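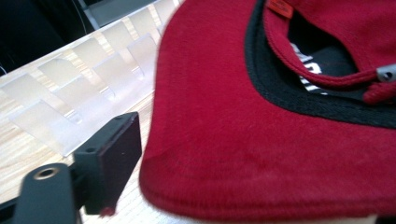
Felt and steam notes, 13 July 2018

Long morning at the blocking bench, and I want to get it down before I forget which kettle did what. Mahlet and I were back on the stiffener question for the Prostora order. They want a brim that keeps its line but still gives a bit when you press it, and so far we have managed one or the other.

Batch A had 17 grams of shellac flakes in 200 ml of alcohol, brushed on from underneath, two thin coats. Lovely smell, awful patience required. The felt took it evenly except near the crown seam, where I suspect I was chatting and let the brush sit. Batch B was the water-based stuff from Iyer, same amount of liquid, one coat. It went on like milk and I got rather excited, but the edge felt papery once it had dried, and Kulsoom said the same without my prompting her.

Steam: the small kettle spits. Please, whoever has it next, keep the level under the line and let it run a minute before you bring any wool near it – I have a row of water spots on the gray cone to show for my hurry.

Sweatbands. Noman would like us to stitch them in before the final brushing, as he did at Sekavley. I still prefer after, but I promised him a fair try and will do the next pair his way.

To do: ask Sadia for the soft brass brush back, order 100 more blocking pins, and find out if Adoreo can match the darker ribbon. Batch A stays on the block overnight.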